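February 3, 2023

Stayed up for the second day of the Reltdale match and I'm not sure why I bother. The stream froze every time a bowler reached his mark. Prutudcombe were put in, made 352, and the commentators talked as if they'd seen the greatest innings ever played on grass. On that pitch! It was so flat that the slip fielders had their hands in their pockets by lunch. I've seen harder wickets in parking lots.

The opener got his hundred and took his helmet off and kissed the badge, the same badge he wanted to leave behind in November for more money. Fine, he can bat. He was dropped twice before he reached thirty, both times by the same man at gully, and I didn't hear that mentioned once after tea. The crowd was given out as 1,853. I'd like to meet them. I saw a lot of seats and a man asleep under a newspaper.

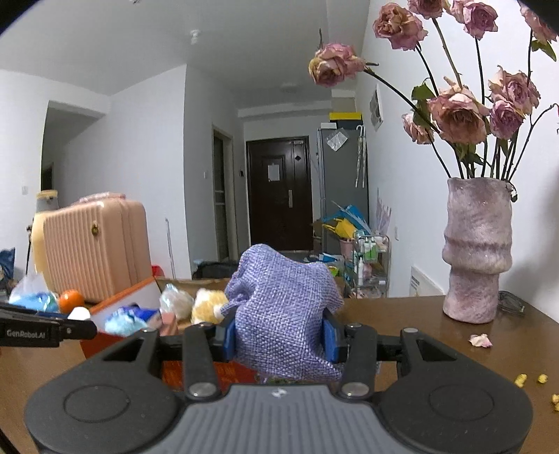 Evening, after the close

Reltdale are three down at stumps and already the talk is about a follow-on. I don't buy it. The ball is doing nothing. Two of the three wickets were batsmen getting themselves out, one of them to a long hop he could have hit anywhere in the county, and the third was an lbw that looked high to me and to the batsman, who stood there a good while. They have the technology for these things and it still comes down to a blurry line going through a blurry stump.

I also see they've renamed the whole competition the Skisance Shield. Last season it was just the Shield. According to the club newsletter the new sponsor will "bring the longer game to a new audience," and the way they plan to do this is a mascot and an earlier start. Who is the audience at that hour? Me, apparently, on the other side of the ocean with cold toast.

Read the preview for the spring tour too. Same promises as last time. A young fast bowler who is going to frighten people (he has 9 wickets in his whole career), a new captain who wants to play "without fear," and a coach who says the dressing room is a happy place. They were happy last year as well and lost all of it. I'll believe in the fast bowler when he gets through a month without his back going.

Ate a mandarin during the drinks break and let the tea go on stewing. Tried to work out the points table with a pencil. If Prutudcombe win and the other game is drawn they go top on bonus points, unless the over-rate penalty stands, and nobody at the league seems able to say whether it does. I wrote it out both ways and got a different answer each time, so either the rules are daft or I am.
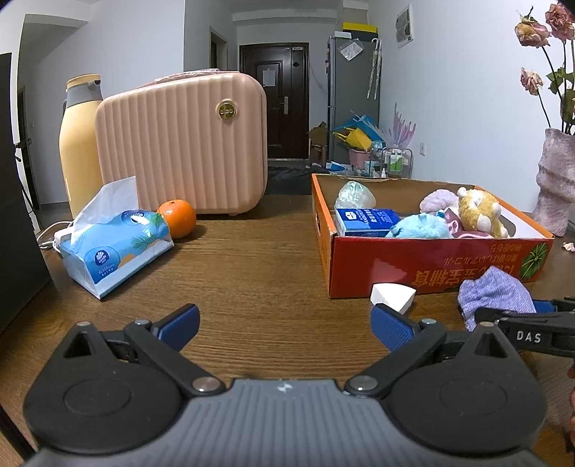
The table, mandarin and all.

Should go to bed. Play starts again in a few hours and there's rain forecast from the west, which would suit Reltdale nicely. My guess is a draw, with everyone shaking hands early and the sponsor's man handing over a big check to the opener. I'll set the alarm anyway.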